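How I wash and fold towels so they stay fluffy

I ruined a whole set of bath towels in my first year of living on my own. They went in hot with half a bottle of softener and came out feeling like a doormat, and I went on using them for ages because I couldn't face buying more. So what follows is mostly what I do now to avoid that happening again!

First wash

New towels get washed before anybody uses them, on their own, at 40 if they're a strong colour. I leave out the softener completely and pour a small cup of white vinegar into the drawer instead. The smell goes once they're dry, I promise. Expect a lot of fluff the first couple of times, so check the filter afterwards.

Ordinary washes

Don't stuff the drum. I fill mine to just over half (my old Novcombe machine sulks with any more than that) and use a bit less powder than the box says. Too much powder stays in the loops and that's what makes them go crunchy.

Drying

Give each towel a good hard shake before it goes on the line, and another when it comes off. Indoors I hang them over the airer one layer deep, never doubled up. If you've got a tumble dryer, 46 minutes on low does my load of 4 bath towels, but yours may well be different.

Folding

Make sure they're bone dry. Lay the towel flat on the bed, fold it in half lengthways, then in half again the same way so you've got a long strip, and fold that strip in thirds. The thick fold goes at the front of the shelf and all the raggedy edges go at the back. If your towels have a pattern woven in, line up the change in texture when you make the first fold and you'll get a nice straight edge without fussing. My teal one goes from rows of little raised bumps to plain plush pile, and I can find the place with my fingers while I'm watching telly.

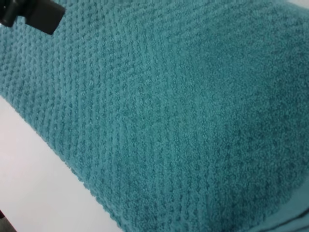
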